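Film Society Newsletter
3 December 2018

Remau season opens in the new year

The winter program at the Brindden will be given over to the films of the director known simply as Remau, with 13 features and a selection of shorts shown on Thursday evenings. Most of the prints come from the Pluvthorpe archive, which has spent several years putting the early work back into a condition fit for projection. Members who joined before the summer will remember that we tried to run a smaller version of this season once before and had to drop it when the loan fell through.

Remau began as an editor of newsreels and came to directing late. The first feature, "Filip," was made with a cast of non-professionals and a crew borrowed from a television unit between jobs. It follows a boy of that name who is sent to stay with an uncle at a lock-keeper's house and spends most of the summer waiting for a letter from his mother. Very little happens in it. The boy learns to work the sluices, the uncle falls ill and recovers, a barge goes aground. The film was passed over on release and was out of circulation for a long time after that, mainly on account of a dispute over who owned the negative.

It is now generally treated as the key to the later films. The long takes are already there, and so is the habit of letting people talk with their backs to us. The sound was recorded separately and laid in afterward, and you can hear that the water is often louder than the voices. Remau was asked about this many times and gave a different explanation on each occasion.

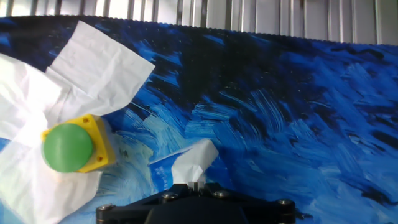 Do I need to see the films in order?

Each feature stands on its own, so you can come to any one of them without having seen the rest. If you can only manage a couple, we would suggest "Filip" and "The Weighing Room," which make a good pair and are showing in consecutive weeks.

"The Weighing Room" is the one most people have heard of. It is set over a single night in the office of a grain merchant, where a clerk is trying to reconcile two sets of books before the owner gets back. It is the closest Remau came to a thriller, and it did well enough to pay for the three films that followed. The clerk is in nearly every shot. There is no music until the last reel, and then there is a great deal of it.

The three that followed are usually called the harbor films, although only two of them are set in a harbor. "Ballast" and "Slack Water" share several actors and one location, and they were shot back to back with the same cameraman. The third, "An Inland Cousin," takes a minor character from "Slack Water" and follows her home to her family's farm. Audiences at the time found it slow. It is the one I would most like to see again on a big screen, and our print is complete, with the wedding sequence that was missing from the television version.

Elspeth Leckie will introduce "Ballast" and stay for a discussion afterward. She worked at Pluvthorpe on the restoration of all three harbor films and has written the notes for our season booklet. In the notes she explains how the restoration team dealt with the night scenes, which had been printed much too light in most surviving copies. They worked from a single reference print that the cameraman had approved, and graded everything else to match it. Anyone who knows these films from tape will find them a good deal darker than expected.

She is also very good on the subject of the scripts. Remau's shooting scripts were short, with most of the dialogue left as a line or two saying what the conversation should be about. The actors were given their lines on the morning of the shoot. Some of them liked working this way and came back for film after film, and others left in the first week. The notes include two pages from the script of "Slack Water," with the director's corrections in the margin. 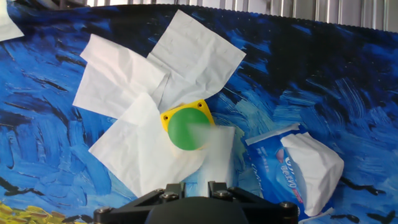

The late films are a different matter. After "An Inland Cousin" there was a gap of six years, and when Remau returned it was to color and to much bigger productions. "The Governor's Orchard" has crowd scenes, horses and a battle, and it went badly over budget. The reviews were poor. Seen now, the first hour holds up well, and the supper scene is as good as anything in the earlier work. The second half was recut by the producers, and no copy of the director's version has been found. We are showing the release version with a short introduction that sets out what is known about the missing scenes.

The remaining color films are smaller. "Postage Due" is a comedy, and a fairly broad one. "A Room for the Surveyor" goes back to the long takes and the single location, this time in a boarding house during an election. The last, "Low Field," was finished by the editor from material already shot, and it runs a little over an hour. We will show it on the closing night in April together with the shorts, several of which have not been screened in this area before.

Subtitles are provided for every feature. Two of the shorts have no dialogue and will be shown as they are. "Postage Due" has older subtitles burned into the print, and they are hard to read in the brighter scenes. We looked for a better copy and could not get one in time.

Practical matters. The auditorium seats 80, and members have priority booking for the first week after the program is mailed out. After that any remaining seats go on general sale. A season pass covers all the features and the shorts program, and may be transferred to another member if you cannot make a particular evening. Please tell the box office by the afternoon of the screening if you are doing this, so that the door list can be changed.

Screenings start at seven thirty, with the exception of "The Governor's Orchard," which starts at seven and has an intermission. There are no trailers. Late arrivals will be let in at the back during the first ten minutes and not after that.

The season booklet will be on sale in the foyer from the opening night. It contains Elspeth Leckie's notes, full credits for each film and a short list of further reading. Copies can be set aside for members who ask in advance.

Corrections to the last newsletter: the running time given for the November double bill left out the second feature, and the article on projector lamps should have been credited to the technical group. Letters for the next issue should reach the editor before the holiday closing.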